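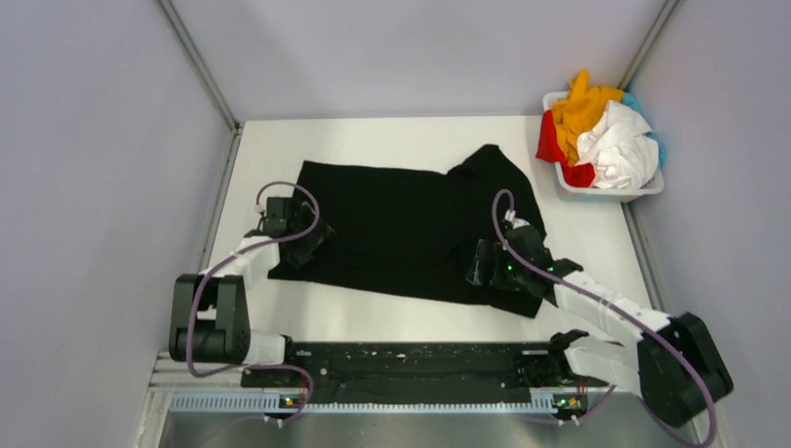 Zweiarmiges Falten: Greifer schließt neben der Stoffkante, nur bei dunklen Shirts

Sajib Marikar
Gestellt am 29. Juli 2026, Kategorie Wahrnehmung und Greifplanung

Hallo zusammen,

ich komme bei einer Faltzelle mit zwei Armen nicht weiter. Die Wäsche kommt aus einem Korb, wird auf einem weißen Tisch ausgebreitet und soll dann von beiden Armen gefaltet werden. Die Policy ist mit 2493 Episoden trainiert, der Rest der Pipeline läuft über Litine (Kameratreiber, Zeitstempel, Aufzeichnung).

Bei gelben, roten und hellblauen Teilen klappt das Greifen der Kante fast immer. Bei schwarzen Shirts schließt einer der Greifer oft ein Stück neben dem Stoff oder nimmt nur die oberste Lage mit. Die Segmentierung aus der festen Kamera sieht dabei sauber aus, Schwarz auf Weiß ist ja eigentlich der einfache Fall. Die Handkamera macht mir mehr Sorgen. 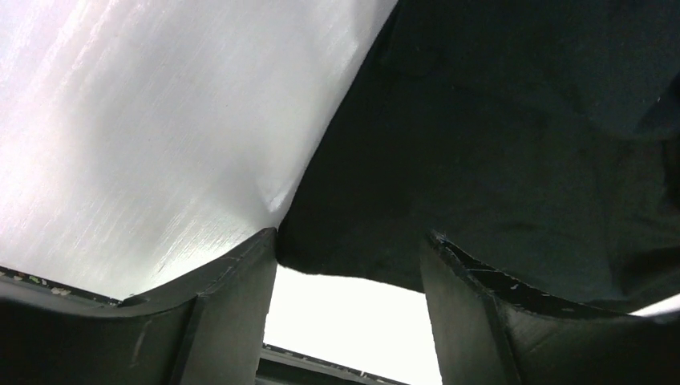 Handkamera, dunkler Stoff über dem rechten Finger, der Spalt zwischen den Fingern ist überbelichtet

Die Belichtung der Handkameras steht auf Automatik. Beide Kameras laufen mit 24 Bildern pro Sekunde, die Aktionen kommen in Blöcken. Kalibriert wurde zuletzt vor dem Umbau der Halterungen, der Reprojektionsfehler war damals unauffällig.

Liegt das an der Belichtung, an der Kalibrierung oder an den Daten? Neu aufnehmen würde ich nur ungern.

Mitali Gamage
Als hilfreich markiert

Ich würde die drei Dinge getrennt prüfen, und zwar ohne die Policy.

Zuerst die Kalibrierung. Wenn die Halterungen nach der letzten Messung umgebaut wurden, ist die alte Transformation zwischen Hand und Kamera nicht mehr verlässlich, egal wie klein der Fehler damals war. Leg ein Kalibrierbrett auf den Tisch, fahr mit jedem Arm mehrere Posen an und vergleich die berechnete Brettlage. Wandert sie, neu kalibrieren. Das betrifft dich aber nur, wenn du die Kamerapose irgendwo explizit verwendest, etwa für einen geplanten Anfahrpunkt. Eine reine Bild-zu-Aktion-Policy merkt davon nichts direkt, sie sieht nur einen anderen Bildausschnitt als im Training - was auch schon reichen kann.

Dann die Belichtung. Die Automatik mittelt über das ganze Bild. Mit viel schwarzem Stoff davor regelt sie hoch und der helle Tisch brennt aus. Fahr den Greifer langsam über die Kante und schreib Belichtungszeit und Verstärkung mit. Springen die Werte kurz vor dem Schließen, stell beides fest ein. Achtung: Nach dem Umstellen passen die alten Episoden nicht mehr ganz zu den neuen Bildern. Helligkeit und Gamma beim Training zufällig zu variieren hat bei uns gereicht, neu aufgenommen haben wir nichts.

Zuletzt die Daten. Zähl aus, wie viele deiner Episoden überhaupt dunkle Teile enthalten. Bei unserem Satz waren von 1706 Episoden etwa 24 mit schwarzem Stoff, damit war die Sache eigentlich geklärt.

Said Ashour

Bei mir war es die Beleuchtung. Andere Lampe, weg war das Problem.

Siobhán Ó Néill

Ergänzend zu Mitali: Schau dir die Zeitstempel an. Wenn sich die Belichtungszeit ändert, verschiebt sich je nach Treiber auch der Zeitpunkt, auf den sich der Stempel bezieht. Bei uns lag das Bild der Handkamera dann einen Schritt hinter den Gelenkwinkeln, und der Greifer schloss zu spät. Im Log sieht man es, wenn man die Differenz zwischen Bildstempel und Gelenkstempel über eine Episode aufträgt.

Und die Aktionsblöcke würde ich kürzer machen, zumindest in der Greifphase. Solange ein langer Block abgearbeitet wird, hat ein neues Kamerabild keinen Einfluss mehr.

Kommentar von Sajib Marikar

Danke. Die Belichtung springt tatsächlich, kurz bevor der Stoff zwischen die Finger kommt. Ich stelle sie fest ein und trainiere mit Gamma-Variation noch einmal 3000 Schritte nach. Kalibrierung mache ich im August.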